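We use cookies to remember your preferences and to see how visitors use this site. Accept all | Manage settings

Speaker notes: Mending What You Have
Evening talk, Herkum Public Library, Wednesday, 7:00

Wait for people to get their coffee before starting. Thank Gunther Teuber for the invitation and for putting out so many chairs. Say hello to the people from the Kleinschmidt Street sewing circle if they made it, because they have heard half of this before and came anyway, bless them.

Start with my grandmother's button tin. It was a cookie tin, dented on one side, and it sat on top of the refrigerator where none of us could reach it. When a shirt was finally too far gone to wear, she snipped every button off before the cloth went into the rag bag, and she threaded the buttons together on a bit of string so the set stayed a set. I thought this was the most boring thing a grown woman could do with an evening. Now I have two tins of my own and my kids roll their eyes at me. (Pause here, people usually laugh, and somebody always wants to tell me about their own tin. Let them!)

Move on to how clothes used to be looked after. I like to bring up the household inventory from 1776 that Radu Furtună let me copy out, with its shirts listed one by one and three of them marked "turned at the collar." If you've never turned a collar, you unpick it, flip it so the worn fold goes underneath, and stitch it back on. It takes an hour or so and a good lamp. Hold up the blue shirt and pass it down the rows.
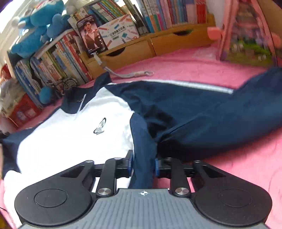
Sleeves are where most of us give up, and I do understand it. The cuff frays, or the elbow goes thin, and by the time you notice there's already a hole you could put a thumb through. My advice is to check the elbows every time you fold the laundry. Hold the cloth up to a window, and if you can see daylight through the weave, darn it that same week while there is still something to darn into. Use a thread a little finer than the cloth and don't pull it tight. I pulled mine tight for years and ended up with puckered little knots that rubbed my arms raw.

Tell the story of Emanuel Avram's coat here, if time allows. He wore it to the Herkum winter market every December, and the lining had been replaced so often that he'd lost track of which parts were original. Skip the bit about the bus, it runs long.

Then the mending table. Last year people brought us 294 pieces, everything from church dresses to a tent bag, and Krum Jurić wrote each one down in the green notebook with what was wrong and who fixed it. Zippers were the big one. Read out two or three entries, the one about the choir robe for sure. Mention that Diệp Lục is teaching the zipper class this spring and that the sign-up sheet is by the door, next to the coats.

Questions. Someone will ask about iron-on patches. They're fine for knees on little kids, but run a line of stitches around the edge or they'll peel in the dryer. Someone else will ask what needles to buy, and I'll say a mixed pack and a thimble that fits, and then probably go on about thimbles for too long. Gunther will wave at me from the back when it's time to stack the chairs.

Last updated: December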